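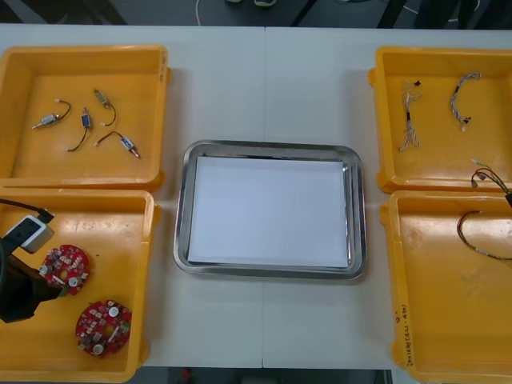
Yellow bins and a stainless-steel tray on a white tabletop. Small motors are in one of the bins.

Hertta Karppinen had the pink van for 11 days before anyone at her parents' house would ride in it.

"My dad walked around it twice and went back inside," she said. "He said he'd wait for the bus. There is no bus on our street."

The van is a Prokermont, a boxy European-style camper that the 24-year-old singer bought used in February and has since had wrapped, front bumper to back doors, in a shade she calls shrimp. The roof has her name on it in white letters. The wheels are pink too. Since she started posting it, fans have been waiting for it outside truck stops and photographing it in traffic.

Karppinen talked about the van, the tour it was bought for and the single that paid for it on Jul 16, 2018, in the parking lot behind a rehearsal space in Burbank. She was sitting in the side door with her shoes off and eating cereal out of a travel mug.

The color was her idea, she said, and she has not had second thoughts. The first shop she called told her the job would take a month. The second, a two-bay place in Van Nuys called Adivance, had it back to her in 5 days.

"They asked me if I was sure about the wheels," she said. "I said I was sure about the wheels more than I was sure about the rest of it."

Her single "Zalska" came out last fall and did very little until a dance clip using the chorus began to get passed around over the holidays. By the end of the winter it was on the radio. The title is a word she made up with her sister when they were kids, and she has been asked about it in every interview since.

"It was the name of a country we had under the stairs," she said. "There was a flag and everything. People want it to be a guy's name or a city. I did one radio show where the host told me he'd been there."

The tour runs through the fall, mostly in rooms that hold a few hundred people. The smallest, in Flagstaff, holds 176. The opening night in San Diego sold out its 240 tickets in one morning, and Karppinen said she spent that morning refreshing the page and texting screenshots to her drummer, who was at the dentist.

She could have flown between some of the cities. Her label offered, she said, and she turned it down.

"I get sick on planes. Not a little bit, either. I was sick on the way to my first showcase and I was sick on the way back, and the showcase was okay in the middle," she said. "In the van I can lie on the floor."

The person who drives it most of the time is Colton Lemieux, her guitarist and tour manager. The two met in high school marching band in Minnesota, where he played the trombone and she carried a flag. He came out to the parking lot partway through the interview to look for a tuner and stayed.

"I get honked at all day," Lemieux said. "At first I thought something was wrong with the van. I pulled over outside Barstow and checked the tires. It was just people saying hi."

He has rules about the inside. No fish, no loose change in the cup holders, and nobody touches the mirrors. Karppinen said she has broken the one on fish.

"It was a tuna sandwich and it was half of a tuna sandwich," she said.

"It was a whole day of it," he said.

There are 2 beds in the back and a bench that folds out for a third person, though the third person has to sleep with their feet under the sink. The rest of the band follows in a rented minivan with the amps. Her dog, Baxter, an elderly beagle mix with his own fan account, rides between the front seats on a bath mat. Karppinen does not run the account and does not know who does.

"They post pictures I've never seen before," she said. "They're really nice pictures, though. He looks great in them."

The attention is something she is still working out. Her mother has asked her to park around the corner when she visits, after a group of teenagers sat on the lawn one Sunday waiting for her to come out. She did come out, and signed a cast and some phone cases, and then had to explain to the neighbors what was going on.

She said most people who walk up to the van are polite. A few have peeled off bits of the wrap to keep. There is a bare patch near the gas cap, the size of a playing card, where the original brown paint shows through, and she has decided to leave it alone.

"If I fix it they'll just take it again," she said. "Colton wanted to put tape over it."

"Pink tape," Lemieux said.

She has heard the comments that the van is a stunt. Some of them came from other musicians, and she would not say which ones.

"I mean, yes, it has my name on the roof," she said. "You can only read that from a helicopter or a hotel. But I had the song for a year and nobody played it. I'd be kind of dumb to drive around in something brown."

An album is due after the tour. Nine songs are finished and she wants two more. She has been writing in the van at night with headphones on, on a keyboard short enough to fit across her knees, and said she has one called "Bath Mat" that is about the dog and that the label does not know about yet.

Asked what she would buy if the album does well, she thought about it for a while and asked Lemieux, who said air conditioning. The unit in the van has been out since Fresno. A mechanic there quoted them a price that Lemieux described as more than his first two cars, and they bought a pair of clip-on fans at a drugstore instead.

"So, air conditioning," Karppinen said. "And I'd like to get my dad in it one time, just to the store and back. He can wear sunglasses."

Rehearsal was starting again and somebody inside was hitting a snare drum over and over. She put her shoes on, poured the rest of the milk out onto the asphalt and went to find the dog.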